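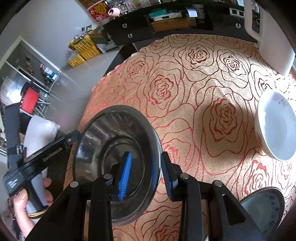 Skukard Household Recipes: read me first

Welcome, and thank you for downloading the Skukard collection. It holds 214 recipes typed up from handwritten kitchen notebooks, most of them kept by families in Skukard and the neighbouring village of Prilleck. I have tried to leave the wording as the cooks left it, so you will meet "a good lump of butter" and "bake until it smells done" more often than you might like!

What you get

The recipes are in one spreadsheet, recipes.csv, with a row for each dish. The columns are title, notebook, village, ingredients, method and notes. Where a cook crossed something out and wrote over it, the later wording is in the method column and the earlier one is in notes – I couldn't bear to lose either.

The folder called scans has the notebook pages, saved at 300 dpi. Seven pages from the Rankin notebook are badly stained with what I take to be treacle, and I've marked every doubtful word from those with a query.

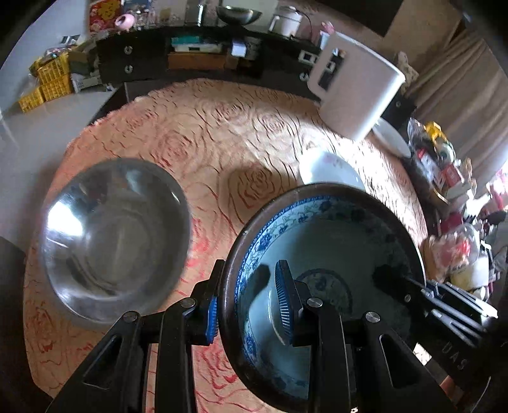

Patterned bowl on the rose tablecloth.

Measures and spelling

Weights are given as written, mostly in ounces, and I haven't converted them. A "cup" in the Prilleck books seems to mean a teacup, and a fairly small one at that, so do go gently with the flour the first time you try anything. Spellings of dish names are tidied in the title column only (there were 3 ways of spelling gingerbread in a single notebook).

Known gaps

The Skirnero notebook has lost its back cover and the last few puddings with it. Oven temperatures are missing nearly everywhere, and I've left those blank and not guessed. If your own family has a version of one of these dishes, I would dearly love to see it – a new release comes out each April.
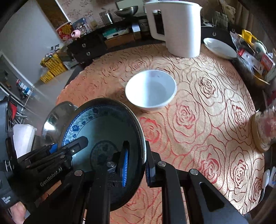

Can I print some of the recipes in a village newsletter?
Please do, as many as you like, so long as you name the collection and the notebook each one came from.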